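Up before six to read the half-year statement from Himham Air before I did anything else. I hold 800 shares, bought in two lots, and I like to see the numbers before the commentators have had a go at them. It came out at seven on the dot. I made tea and read it at the kitchen table with a pencil.

Revenue was up a bit on the same half last year. Costs were up a bit more. The statement says fuel was "broadly neutral", then two pages later says the hedging was done at a worse rate than the market price for most of the summer. Both of those may be true but they took some fitting together. Crew costs went up after the pay deal in the spring, which everyone knew about. Airport charges went up at Weston, which I had forgotten.

The dividend is held. I was expecting that, and would have been annoyed with anything less. They have not bought back any shares and say they will "review the position" at the full year. They said the same last October.

The shares opened at 401, fell to 394 in the first half hour and were back to 401 by the time I had washed up. So the market thought what I thought, more or less. I did not buy or sell.

The part I read twice was the bit on routes. Weston to Tunstall goes down from three flights a day to two over the winter, with the middle one dropped. Weston to Siton stays as it is. There is a line about "disciplined capacity", which means fewer seats and dearer ones. I can see why they have done it. I have been on the lunchtime Tunstall flight twice this year and there were rows of empty seats both times. The early one and the teatime one are always full of people with laptops, and those are the people who pay.

All the same it will be a nuisance. If you have a meeting in Tunstall at two you now have to go up on the 6.50 and sit about all morning. The train takes a little over 4 hours with the change, and if you miss the change it is more like five and a half. I priced it up against the flight for a date next month and the train was cheaper by the cost of a decent lunch. A year ago it was the other way round.

Left the house at half past nine for the airport, as I was booked on the 11.40 to Siton for the afternoon. Parked in the long stay because the short stay has gone up again. The bus from the long stay was prompt. Security was quick, under ten minutes, and they have the newer machines working on two of the lanes so liquids can stay in the bag. The other lanes still make you take everything out, and there is no sign telling you which is which until you are already in the queue. 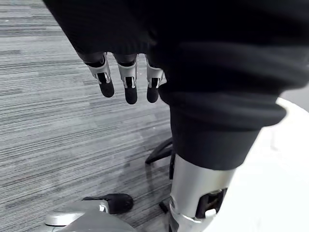 Had a coffee at the place by gate 9. The prices there are silly but the chairs are good. Went through my notes for the meeting and then read the Himham statement again on the phone, the appendix this time. The load factor tables are set out differently from last year, so you cannot lay one beside the other without doing some sums. They have moved charter flying into the main figure. Take it out again and the planes were slightly emptier than last summer. I worked it out on the back of the parking receipt and got the same answer twice. I would like that to have been in the statement in plain words. It is a small drop and nothing to be ashamed of.

We boarded on time and pushed back nine minutes late, waiting for a slot. Flight 302, the same number it has had for as long as I have been using it. It was one of the older turboprops, noisy over the wing but I was at the back. Seat next to me was empty. Cloud all the way across, then a clear patch over the estuary before we came in. They no longer give out the free biscuit. You can buy the same biscuit from the trolley. I did not.

The crew made an announcement about the new loyalty scheme, which was in the statement as well. Points now go by what you spend and not by how many flights you take. For me that is worse. I book early and pay the low fare, so I shall be earning roughly half what I did. For somebody who books the night before on the firm's card it will be a good deal better. The statement calls it "rewarding our most valued customers", so now I know where I come.

Siton was windy and bright. Taxi rank had a queue so I took the airport bus, which drops you by the market and leaves a ten minute walk. The bus was nearly full. It was mostly people with hand luggage and work shoes, so if business travel is down it was not down on that bus. I know one bus proves nothing. I have been to enough shareholder meetings where someone stands up and says his flight was full so why are profits flat.

The meeting was two hours and could have been one. We got through the supply contract and left the pricing for another day, because they want to see what their own costs do over the winter. They said what everyone says at the moment, that orders are steady and they are not taking anyone on. They used to send six people a month over to Tunstall and now they send two and do the rest by video. Nobody decided on that as a policy. They were told to keep the travel budget where it was, the fares went up, and so fewer of them go. I wrote that down when I got out, because it is just the thing the statement does not say. It talks about corporate demand "normalising". If firms have got used to fewer trips I am not sure there is anything to go back to.

Had an hour and a half before the bus back. Walked down to the harbour and ate a cheese roll out of the wind. Bought stamps. The ticket office for the ferry has closed for good and there is a notice in the window with a phone number. When I first came to Siton on business most people still came by ferry, and the airport was one room with a set of scales in it.

The flight home was the 18.15. It went to 18.40 on the board, then 19.05, then back to 18.50, which is when we boarded. No reason given until we were on, when the captain said the inbound aircraft had been held at Weston for a technical check. He was straightforward about it and I thought better of him for that. At the gate there was one member of staff doing two flights and answering questions about both. The statement has a paragraph on punctuality, which has improved by a point or so, and I believe it, but I do not seem to be on the flights that improved it. Under the rules you get nothing for a delay of that length, and I would not have claimed anyway.

Full going back. The man across the aisle had been booked on the lunchtime Tunstall flight for a date in December and had been moved to the teatime one by email, with no choice of the morning. He was telling his colleague all about it. He had rung up and been on hold for the length of his lunch break. Moving people is the awkward part of cutting a flight and I doubt it shows in the saving. I would want to know how many took the refund and went by rail. I may write to the investor people and ask. They did reply last time, after three weeks, and it was a proper answer.

Landed at twenty to eight. Long stay bus was not so prompt this time and it had started to rain. Home by quarter to nine. There was soup left from yesterday and I had it with the end of the loaf.

Checked the closing price while the soup was heating. 399. Two brokers have put out notes, one saying hold and one saying buy, and both of them quote the load factor from the front page without taking the charter flying out. I am not going to do anything until the winter bookings are out. If they hold up at Weston with fewer flights then the management has got it right and I have been grumbling about my own convenience. If they do not, I shall think about selling the second lot, which I paid too much for in any case, and keep the first.

Things to do tomorrow. Send the expenses in while I still have all the receipts, including the parking one with the sums on it. Copy the sums out first. Look up what the points are worth now and whether they run out when the old scheme closes. Book the Tunstall trip, by train I think, and ask if the meeting can be moved to three. Ring about the boiler.

Bed at half past ten.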